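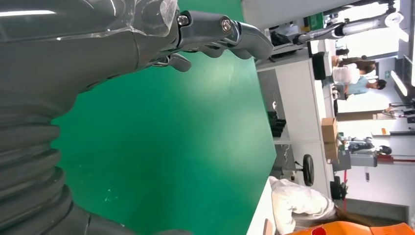
Fossil prep room and mammoth mount, Dindville: spring check with my comments

I do this walk every April before the school groups start, and again in the fall if I remember (I usually remember). OK means I looked at it and I'm happy. WATCH means look again next month. FIX means it doesn't get used until it's sorted.

Prep room

1. Dust extraction arms – OK
All of them pull properly when you hold a tissue up to the hood. The one by the sink still droops if you leave it at full stretch, so park it folded. I changed the filter bag while I was in there and wow, that was a lot of limestone.

2. Air scribes and hoses – FIX
The blue hose on the second bench has a soft spot near the coupling. I've tagged it and hung it on the hook by the door. Please don't untag it because "it's only for five minutes." The others are fine, and the long-nosed scribe is running beautifully again with its new bushing!

3. Compressor – OK
Drained the tank, checked the belt guard, read the gauge. No hissing. It lives in the Nørgaard cabinet, and the cabinet door has to stay open when the motor is running.

4. Acid bench – WATCH
Fume hood is drawing well. Spill kit is full. The labels on the dilute acetic tubs are fading, though, and I could barely read the date on one of them. I rewrote two in paint pen and ran out of pen. Catalog no. 1221 (the whale ear bone) is still in its bath, so leave that tub where it is and don't stack anything on the lid.

5. Eyewash station – OK
Ran it for the full time. Rusty for the first few seconds, then clear. I'm putting it down for a weekly flush instead of monthly.

6. Solvents and glues – FIX
Somebody has decanted acetone into a jam jar. Lovely jar, wrong use. It's been poured back and the jar is in the recycling. All the Brukik consolidant is in date except one can at the back, which has gone to jelly.

7. Goggles, gloves, ear protection – OK
Plenty of everything except small gloves. Order more small gloves! I write this every spring.

Stores

8. Rolling shelves – WATCH
Bay 29 doesn't lock at the end of its track. It won't run away with you, but it drifts, and that's the bay with the big rhino jaws in it. Use the wedge. The Gurnstead material is all in bay 43 and that one rolls and locks as it should.

9. Heavy jackets – OK
No plaster jackets above waist height this time, thank you all. The largest one is marked 400 pounds and is sitting on its own pallet with the pallet jack parked beside it. Don't try to shuffle it by hand, even a little bit, even with a friend.

10. Floor – OK
Swept. There was a bit of foam offcut behind the door that slid like a bar of soap, so that's gone.

The mammoth

11. Base and main posts – OK
Every bolt has its paint line, and the lines still match up, so nothing has turned since fall.

12. Tusk cradles – WATCH
The felt on the left cradle is wearing thin and I could see a little bare steel. No rubbing on the tusk yet that I can find. I'd like fresh felt in there before the summer crowd.

13. Rib wires – OK
I went along the whole rib cage with a flashlight and a fingertip. One wire was slack and I've taken up the turnbuckle. The rest are snug.

14. Barrier – FIX
The rope stand nearest the window wobbles, and kids lean on it to get a better look at the teeth (I'd lean on it too). It's off the floor for now and I've moved the others along to close the gap.

15. Lights overhead – OK
Safety chains are all clipped. The spot on the skull flickers, so I'll swap the bulb when the lift is free.

Still to do: hose, rope stand, bay 29 lock, felt, paint pens, small gloves. I'll recheck the FIX items at 8:30, before the doors open, and update the sheet on the prep room door.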